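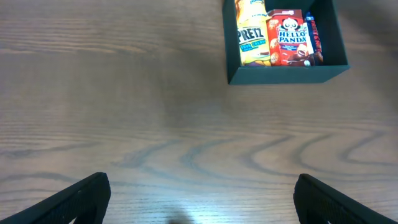
Pretz und Hello Panda, hochkant in der grünen Box.

181 Mal geteilt · 14 Kommentare

Leopoldo Quintero hat das Wort »Snackification« in seinem Leben sicher öfter gesagt als ich »Mittagessen«. Er berät Lebensmittelhändler, hat vorher bei Wróbel das Süßwarensortiment verantwortet und verkauft jetzt eine Idee, die er Clustinari nennt: Der Supermarkt soll seine Regale nicht mehr nach Warengruppen ordnen, also Kekse zu Keksen und Nüsse zu Nüssen, sondern nach Stimmungen. Im März läuft der erste Versuch an, in einer Filiale in Durkdale. Ich habe ihn getroffen, weil ich die Sache für Unfug halte, und habe ihm das am Telefon auch gesagt. »Kommen Sie trotzdem«, sagte er.

Wir sitzen in der Kantine seines Bürohauses. Quintero trinkt Leitungswasser und redet schnell. Die Kundschaft, sagt er, denke längst nicht mehr in Kategorien. »Wer um halb vier am Nachmittag in den Laden geht, sucht kein Gebäck. Der sucht eine Pause.« Ich frage, woher er das weiß. Aus einer Befragung, 748 Personen. Und was genau wurden die gefragt? Er blättert in seinem Telefon und liest vor: »Welches Gefühl verbinden Sie mit Ihrem letzten Einkauf zwischendurch?« Zur Auswahl standen Pause, Belohnung, Energie und Geselligkeit. Hunger stand nicht zur Auswahl.

Darauf angesprochen, lacht er kurz. »Hunger ist kein Gefühl, Hunger ist ein Zustand.« Man habe das diskutiert. Ich schreibe mir den Satz auf und bitte ihn, ihn zu wiederholen, was er ohne Zögern tut.

Die praktische Frage ist ja, wo in einem solchen Laden die Salzstangen liegen. Bei Geselligkeit, sagt Quintero. Und wenn ich sie bei einer Magenverstimmung brauche? »Dann finden Sie sie auch unter Pause.« Also zweimal? »Doppelplatzierung ist ausdrücklich Teil des Konzepts.« Doppelte Plätze bedeuten mehr Fläche für dieselben Artikel, und irgendetwas muss dafür weichen. Im Durkdaler Plan sind 921 Artikel im Snackbereich vorgesehen. Wie viele es vorher waren, möchte er nicht sagen, das sei Sache des Händlers. Mehr oder weniger? »Anders zusammengesetzt.«

Was mich an dem Gespräch wundert, ist, wie gern er über Importware spricht. Asiatische Knabbereien hält er für den Beweis seiner These. Früher hätten sie im Spezialitätenregal gestanden, zwischen Sojasauce und Reisessig, »als wäre Herkunft ein Geschmack«. Da hat er einen Punkt, das gebe ich zu. Ein gefüllter Keks gehört neben andere gefüllte Kekse. Nur ist das eben die alte Ordnung nach Warengruppen, bloß ordentlich angewandt, und dafür braucht man keinen Berater. Quintero sieht das anders. »Sie wollen ein Lexikon. Die Leute wollen einen Spaziergang.«

Ich erzähle ihm von Nosorow, der kleinen Kette, die vor Jahren ihre Läden nach Mahlzeiten sortiert hatte und nach zwei Wintern zurückruderte. Er kennt den Fall natürlich. Die Beschilderung sei schlecht gewesen, das Personal nicht geschult, das Licht falsch. An der Idee selbst habe es nicht gelegen. Woran würde er denn merken, dass es an der Idee liegt? Zum ersten Mal überlegt er länger. »Wenn die Bons kleiner werden«, sagt er schließlich. »Und zwar dauerhaft.« Was dauerhaft heißt, werde man mit dem Händler noch festlegen.

Beim Hinausgehen frage ich, wo er selbst einkauft. Im Laden gegenüber seiner Wohnung, seit Jahren. Er mag ihn, sagt er, weil er dort alles blind findet.

14 Kommentare anzeigen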